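Vulora 見学記録:食器整理タスクの教示データ収集

12月、Vuloraのデータ収集室を見学した。対象は、双腕アームに食器の取り扱いを学習させるための教示データである。午後2時から作業を見学し、その後に質疑の時間を取っていただいた。以下は当方のメモを整理したもので、先方の公式見解ではない。

収集の単位

同社では、把持の開始から置き終わりまでを1エピソードと呼ぶ。今回の課題「Lesero」は、卓上の皿やボウルを黒い水切りラックのスロットへ収めるもので、操作者がアームを遠隔で動かし、関節角、グリッパ開度、手首カメラの映像を同期して保存する。見学時点の登録数は631エピソード、うち検収を通ったものが600であった。差分の大半は時刻同期のずれによる除外で、動作の失敗によるものは少ないとの説明だった。

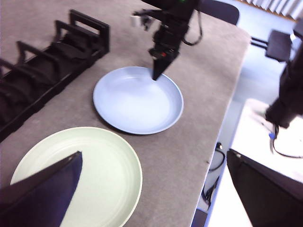

皿の縁に指先を当ててから持ち上げるまでの区間が、最も操作者による差の出るところだという。縁の内側に指を掛ける者もいれば、外側から挟む者もいる。Vuloraでは手順を一つに統一せず、どちらの方策も残している。ただし、1エピソードの途中で方策を切り替えたものには別のラベルを付ける。混在させたまま学習させた初期のモデルでは、縁の手前で指が往復する挙動が出たためである。

卓面はグレーのフェルト調で、皿の滑り方が一般の机とは異なる。この点を質問したところ、別の天板を用いた収集は次の段階で行うとの回答であった。

移動区間の扱い

手首カメラの映像は、アームの移動中に大きく流れる。同社の前処理ツール「Curnico」は、フレームごとに鮮明度を算出し、閾値を下回る区間に印を付ける。削除はしない。推論時にも同程度のぶれは生じるため、学習側だけ鮮明な画像に揃えると分布が合わなくなる、という考え方である。卓上の淡い色の円形の物体は、ぶれると輪郭が天板に溶けやすい。黒いラックのほうは、流れた画像でも櫛状の並びが残り、位置の手掛かりになる。
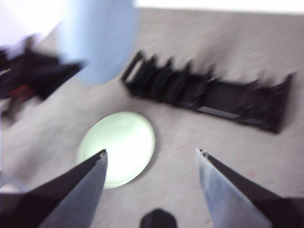

検収の手順

検収は収集とは別の担当者が行う。確認項目は次のとおり。

1. 映像と関節角の時刻が一致しているか。先頭と末尾に加え、グリッパの閉じ始めで照合する。

2. 初期配置が直前のエピソードと重複していないか。配置表はThibodeaux形式と呼ばれる社内書式で管理され、現在207通りが登録されている。

3. 把持対象が手首カメラの視野を占有する区間の長さ。ボウルのような大きな食器では、持ち上げた後に画面の半分近くが内壁で埋まり、ラックが見えなくなることがある。この区間は固定カメラの映像を併用する前提で残し、長さだけを記録する。

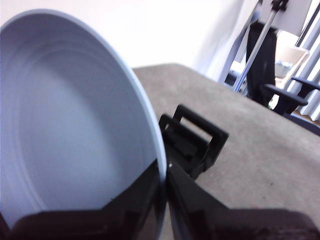

質疑から

失敗動作の保存について尋ねた。落下や掴み損ねも消去せず、復帰動作まで続けて収録し、成功例とは別の集合に置いているとのことである。復帰動作を含む学習の評価はまだ終わっておらず、数値の開示はなかった。

操作者の習熟に関しては、導入直後のデータを本番の集合に入れない運用としている。何エピソード目から採用するかは固定せず、所要時間のばらつきが収まった時点で検収担当が判断する。当方の現場でこの方式を採る場合、判断基準の文書化が先に必要になる。

未確認事項として、照明条件の記録方法、グリッパ指の交換周期、背景の変化に対する評価手順が残った。書面で追って照会する。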